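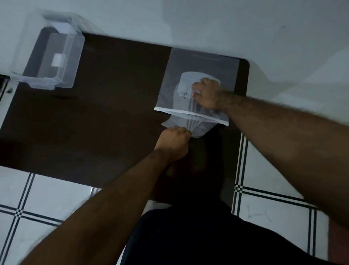
What is a zip bag, and how does it stay shut?

It's a plastic bag with a ridge along one side of its mouth and a matching groove along the other. Press the two together and the ridge pops into the groove, which grips it until you pull the sides apart.

I've been keeping this entry going for ages, so forgive the rambling bits. Most of these bags are made from polyethylene, a soft plastic that bends thousands of times before it gives up. The ridge and groove are usually formed with the film or joined on as a strip afterwards. Slider bags work the same way, only with a little plastic runner doing the pressing for you (lovely for cold fingers!).

Names

Everybody calls them something different. In Oncombe, where I grew up, they were grip bags, and my aunt in Leemans still says press bags. I've also met "snappies" and plain "sealies".

Clear or frosted

Frosted film hides scuffs and small creases better than clear, so clothes sellers tend to like it. Dušan Vlachou, who packs knitwear for Bromik, told me they buy theirs in boxes of 1,000 and that a box of 2,000 was too heavy for the top shelf. Some have tiny air holes too — handy for squashing a jumper flat, useless for soup.

Washing and reusing

I wash mine at 30 degrees in the sink and dry them over a wooden spoon. My oldest is a Puvby one, 8 years old and still closing nicely. Crumbs in the groove are the usual reason a bag won't shut, and an old toothbrush sorts that out. Please don't reuse one that's held raw meat.

Last checked 21/11/2025. The part on paper bags has moved to its own page.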